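FOR IMMEDIATE RELEASE

Monday, October 21, 2024

Gitura opens sign-up for Quiet Tap, a winter water-saving program for renters

PEKANO — Gitura, the tenant services co-op, today opened sign-up for Quiet Tap, a free program that helps renters find and fix small leaks before the cold months. Runs through the end of January. Open to any household in Pekano that rents, house or apartment, no income limit.

Most water-saving offers in the area go to owners. Rebates on new toilets, rebates on washing machines, money back on lawn changes. Renters pay the bill and can't swap the fixtures. Quiet Tap is built for them — small parts, small jobs, nothing the landlord has to sign off on.
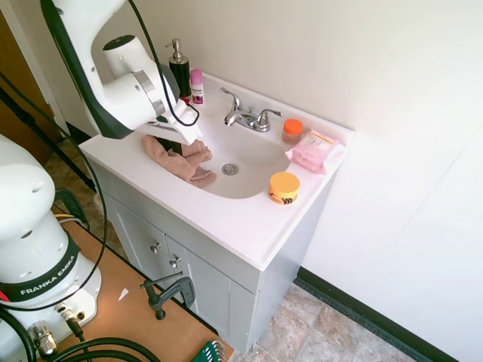

Each household that signs up gets one home visit of 40 minutes. The visitor checks the kitchen tap, the bathroom tap, the shower head and the toilet tank, and reads the meter where there is one. Washers and flappers are replaced on the spot if they're a standard size. Odd sizes get ordered and the second visit is free too.

The parts come from Eyvindsson, a plumbing supply house that has been on the Pekano waterfront longer than Gitura has existed. Eyvindsson is giving the washers at no charge and selling the aerators to the program at cost. Their counter staff also trained the first group of visitors, over two Saturdays in the back of the store.

A pilot ran last January in one neighborhood, Kaltia, with 60 households. Nearly 40 of them had at least one leak the tenant did not know about. The toilet was the worst offender by a long way. Slow leaks into the bowl make no noise and leave no puddle, and people were paying for them month after month. Several had already called the utility to dispute a bill. 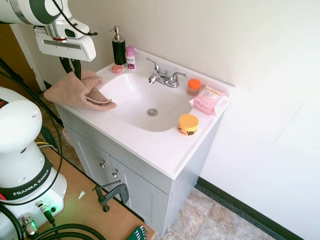 The pilot also changed how the program is run. Evening visits filled first, so there are now more of them. The printed guide was too long and nobody kept it, so its down to one card that fits inside a cabinet door. The card comes in four languages and has the shut-off steps on the back, in large type.

Tenants who'd rather do the work themselves can pick up a kit instead. The kit has dye tablets for the toilet tank, two tap washers, an aerator, thread tape and the card. No tools inside — bring your own wrench or borrow one from the Gitura desk for the week.

A note for landlords. Quiet Tap visitors do not open walls, do not touch water heaters and do not replace whole fixtures. If a visitor finds something bigger, the tenant gets a written note to pass along. Gitura will not contact a landlord unless the tenant ask for it.

How to sign up

1. Call or text the Quiet Tap line, extension 2407, on the main Gitura number. Leave a name and a street address.

2. Pick a visit or a kit. Visits are booked in the order calls come in, Kaltia included.

3. On the day, clear a bit of space under the sinks and around the toilet. An adult has to be home.

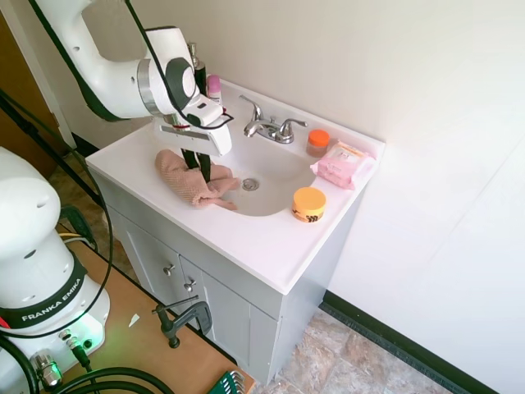 4. Keep the card. Call back on the same line if a drip returns before the end of January.

About Gitura

Gitura is a member-owned co-op offering repair help, lease reading and a tool desk to renters in Pekano. Membership is not required for Quiet Tap.

Media contact: Gitura press desk, main number, weekdays. Photos and the card artwork available on request.

###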